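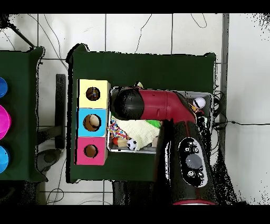
Dragica Golob wrote back this morning that the pump in the Lesano photograph can not be the one the town bought first, as the first one had wooden wheels until it was sold and the photograph shows iron. She asks that we correct the card before it goes in the cabinet. I think she is right and I will do it.

October 16, 2023

Continued with the fire company books, second box. The minute book is in better condition than the cash book. The cash book has lost its back cover and the last pages are stuck together. I did not try to open them. They should go to the paper conservator with the two maps.

Read the minutes from the start up to the entry about the new hose. What I have so far:

The company at Lesano was a bucket company first, then it got a hand pump. The town voted 600 dollars for the pump, and the members had to find the other 300 by themselves. They held a supper and a dance. The minutes say who brought the hams, but the date of the dance is missing. The pump was ordered from the Karagiannis works. I found the order copied in the book, in a different hand, very small and slanted. The word after "brass" I can not read. Maybe "collar". Please somebody with better eyes look at it, the page has a paper strip in it.

The pump came in April, without the suction hose. There are three letters about this hose, each one less polite than the one before. In the meantime they filled the pump with buckets, so in practice the bucket company continued its work.

The engine house stood on the lot behind the Wurkeo mill. I believed before that it was on the river side, and I wrote so on the plan last spring. This is wrong. The minutes say clearly "on the hill side, above the mill race", and there is a complaint that the doors could not be opened after heavy snow. Plan to be corrected in pencil, and the old note left visible.

The cistern: the book gives 4000 gallons. The newspaper clipping gives nearly double, but the clipping is from much later and the writer does not say where he took it. I keep the number from the book.

The mill fire takes only half a page. They arrived, the race was frozen, they cut the ice, the roof was already down. One member was thanked for his horses. After this there is nothing for several weeks, and then the discussion about who must pay for the torn hose, which takes four pages.

Also found between the pages: a receipt for lamp oil, and a list of fines. Absent from drill, 2 dollars, which seems very high to me for that time. Could be cents, the sign is not clear. Compare with the fines in the Wuveck company book, if we can borrow it again.

To do:
Correct card for the photograph (wheels).
Correct plan, engine house.
Answer to Dragica and ask where she saw the wooden wheels described. I need the source for the card.
Number the loose sheets before anybody moves the box.

Stopped at the page with the blue ink stain.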